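Keeping the Fingers Honest: A Talk With the Bench Technician at Narnel

The kettle is always on in the back workshop at Narnel, and the technician who looks after the hand-held grippers there is happy to talk for as long as the tea lasts (and then a bit longer). The job is to keep every gripper closing the way it did when it left the bench.

"People ask about the software first, and I do understand, but most of my day is pads and screws," the technician told me, turning over a spare finger. "I go through the screws on the housing every 10 sessions. Snug, and then you stop! It's plastic under there on ours, and it won't thank you for a strong wrist."

After that come the square markers, one on each side, wiped with a dry cloth and checked for lifting corners. "If a marker shifts a hair, the opening width reads wrong, and you can spend a whole afternoon blaming everything else. I did that in November, with the Reddy unit, and I'm still a little sore about it." 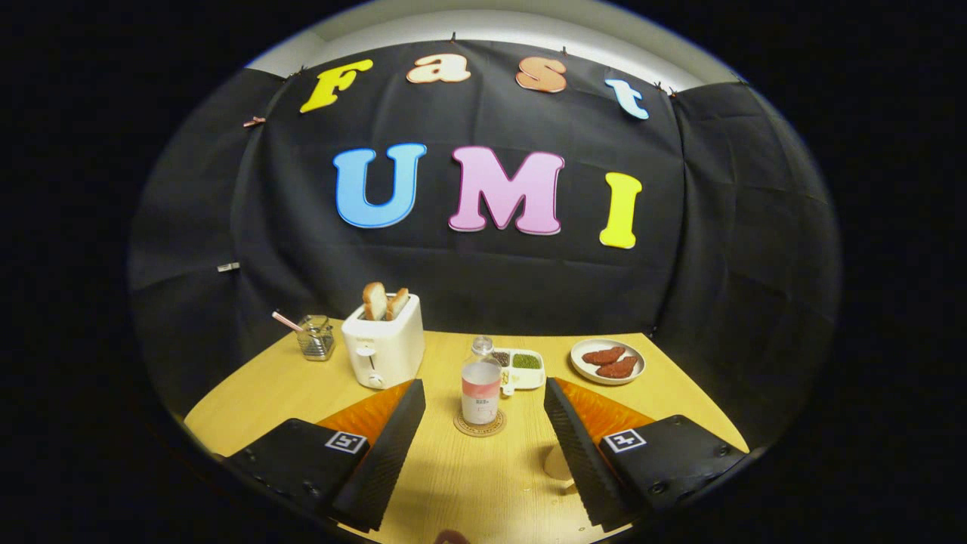 Both jaws over the breakfast table, with the cup on its woven coaster between the fingers.

The soft pads get replaced at 400 grasps if the work is rough, though the technician has let a set go to 1,000 on light things and seen no harm. "I press each one with my thumb, left and then right, and they ought to feel like twins. When one's gone tired, I change the pair."

Setting up takes 10 minutes on a good morning: open fully, close fully, look along the ridges to see that they meet, then try a cup. A cup, I'm told, is a fine teacher, and it shows a crooked finger sooner than any gauge in the drawer.

I asked what was next on the bench. "The Drondeck pair. One jaw drags a little on the way back, and I want the slide out and cleaned before lunch."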